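How to Check a Plug-In Adapter Before You Use It

Small plug-in devices get tossed in drawers and suitcases, and the metal parts take most of the knocks. A quick check takes a minute or two.

1. Unplug the device and take it to a window or a good lamp.
2. Look at the metal first. A blade should stand straight and feel solid. If it wobbles, stop there and replace the device.
3. Wipe off dust with a dry cloth. Do not use water or spray cleaner. 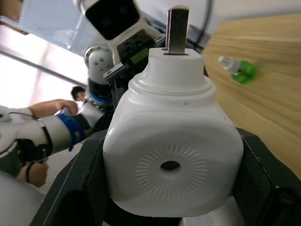
Cracks are the next thing to look for, and they usually start where metal meets plastic. Turn the device slowly and follow each edge with a fingernail. On a white one with a stepped neck, check the flat top where the blade comes out of its slot, then each tier below it. Raised ribs on the front hold grime, so brush them with a dry toothbrush. Follow the seam line too. If it has opened up, do not glue it.

4. Read the rating label, if there is one, and compare it with what you plan to run.
5. Plug it in. It should go in without force and sit snugly.

Throw out anything with scorch marks or a burnt smell.

Manuela Amato
Updated October 18, 2026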